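Search this site Search

The Bench Report
2023-08-10
by Linnea Dalen

So the arm is up and running! If you've been by the shared workshop at Gurneo lately you've probably heard it whining away in the back (sorry, the shoulder motor does that when it's holding still, I'm working on it). A few of you asked me to write up where Rui Marinho and I have gotten to, so here goes, and I'll try to keep the complaining short.

Quick catch-up for the newer folks. Rui had most of a small tabletop arm in a box under his desk, I had a printer and too much free time, and between us we figured we could make something that picks up a block and drops it in a bin. We put the Huton board on it, ran the Eglītis motion library because Rui already knew it, and named the whole thing Grulance, which started as a typo in a folder name and stuck.

I spent way too long on the mounting. My first version was a plate screwed to a scrap board, and every time the arm swung fast the board walked across the table. Now there's a length of black aluminum extrusion along the edge with a clamp that grabs the tabletop, and I can lean on it pretty hard without anything budging. If you build one, do this part first. I did it third.

The blocks are blue because I wanted something that stands out from a white table, and boy does it. We butt three of them together in a row and the job is to get them into the cream-colored bin. Simple, right? The trouble is that blocks sitting tight against each other give the fingers nowhere to go, so the end block has to be nudged or grabbed across its free sides, and if the arm comes in a hair crooked it shoves the whole row along like a little train. 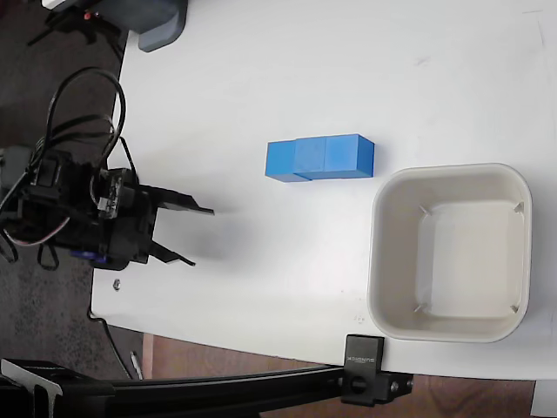

Fingers, round five

I've lost track of my evenings on these. The first set was two flat plates, and they closed beautifully on air and let go of everything else. Then I tried rubber pads, which peeled. The set we run now is plain printed plastic in black, with a broad base and a narrower tab at the tip, and the narrow bit is what finally lets it get down beside a block without knocking the neighbor. I print them slow and I still get stringing. Rui says to snip it off. I say I'll get to it.

What I like about them is that they're cheap to ruin. I had one snap on me while I was tuning the closing force (my fault, I typed 695 where I wanted 500) and the new one was on the printer before I'd finished swearing. Keep your finger files in one folder with the dates in the name, please learn from me on this, because I once reprinted the bad ones and spent a whole evening blaming the code.

Marks on the table

Rui's trick, and it's a good one. Light pencil x's on the white surface, so you can put the blocks back in the same spot after each run instead of eyeballing it. Before that we'd get a great streak, reset the blocks a little off, and then argue about whether the arm had gotten worse. Pencil wipes off when you move things, so go easy, and please don't "help" by cleaning that table!! The one by the window is fine to clean.

The blocks themselves take a beating. I keep meaning to print fresh ones, but scuffed plastic grips better than the shiny stuff in my experience, and Rui likes them rough. The row in play now has one with a badly scratched and smudged top sitting between two cleaner ones, and I've decided that's character. 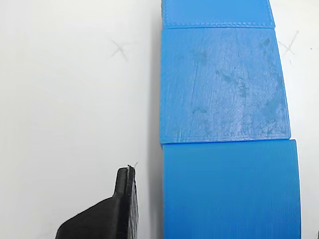
Can I use the arm if I've never programmed anything?
Sure, come find me or Rui first and we'll sit with you for the first run. There's a jog mode where you just push keys and it moves, and you can get a block into the bin that way with zero code.

Next up is the cabling. It loops up over the gripper in big curves right now and I'd like it tied down along the arm before it catches on something. After that, Rui wants to try stacking in September. I want a quieter shoulder motor. If you've got a spare one in a drawer, leave it on my shelf with a note.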